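Chapter 7
Teaching by Doing: Recording Your Own Hands

By the time you reach this chapter you have a working arm bolted to a board, a gripper that opens and closes when you tell it to, and very likely a drawer full of brackets that didn't fit. In Chapter 6 we moved the arm by typing in joint angles, which is a fine way to learn what each joint does and a dreadful way to get a box onto a shelf. If you did the last exercise you know what I mean. My own program for it ran to 616 lines, and it still knocked the box over whenever somebody bumped the table.

So now we come to the part I have been looking forward to since I began writing this book! We are going to do the job ourselves, with our own two hands, and write down where the hands went. The arm can borrow from that record later on. You will need the camera from Chapter 3, two printed marker cubes, a way of wearing them that doesn't pinch, and a corner of the house or workshop where you can reach into things without apologizing to anyone.

The cubes deserve a word before we go further. Each face carries its own black square pattern, and the software (we use Noiphan throughout, though anything that reads square markers will do) looks for those patterns in every picture the camera takes. From one clearly seen face it can work out where the cube is and which way it is turned. A cube has several faces to offer, so when your hand rolls over and one pattern goes out of sight, another often comes into view. Wear them on the backs of the hands, where your fingers stay free to grip. 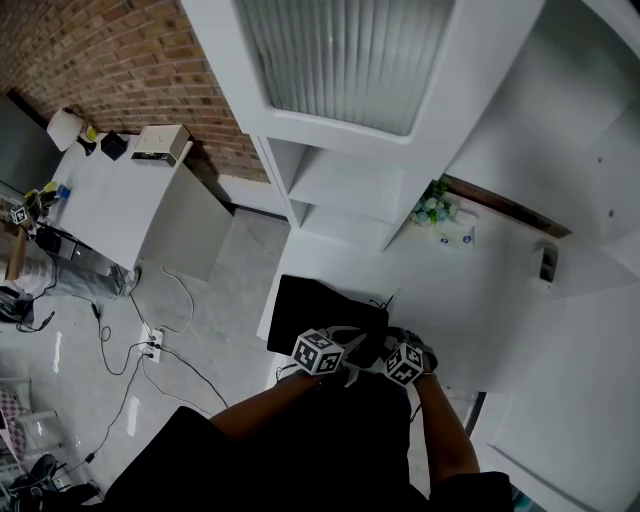
Zeltwood Shared Workshop, Home Robotics Group

With both hands down near the floor like this, the arms are reaching down and the cubes are a long way from a head camera. Reaching low in front of shelves is a good early test of your setup for just that reason. Start with something flat and dark with a plain shape, and try taking hold of it by one edge. Then play the recording back slowly and watch the cubes, and only the cubes. I know it is tempting to admire your own technique.

Roos Prins, who shared a bench with me while I was drafting these pages, kept a notebook of her first recordings, and she has kindly let me quote from it. The entry for 5/26/21 reads: "705 pictures, right hand good, left hand lost whenever I lean in. Try again with the camera tipped down." She tipped it down, and I would suggest you do the same before you record anything you hope to keep.

What this chapter covers

7.1 Printing and folding the marker cubes
7.2 Fitting the cubes to your hands
7.3 Setting the camera angle for low and high reaches
7.4 Recording a first task, start to finish
7.5 Cleaning up lost and jumpy readings

Plan on 3 evenings, and read 7.3 all the way through before you pick up a screwdriver.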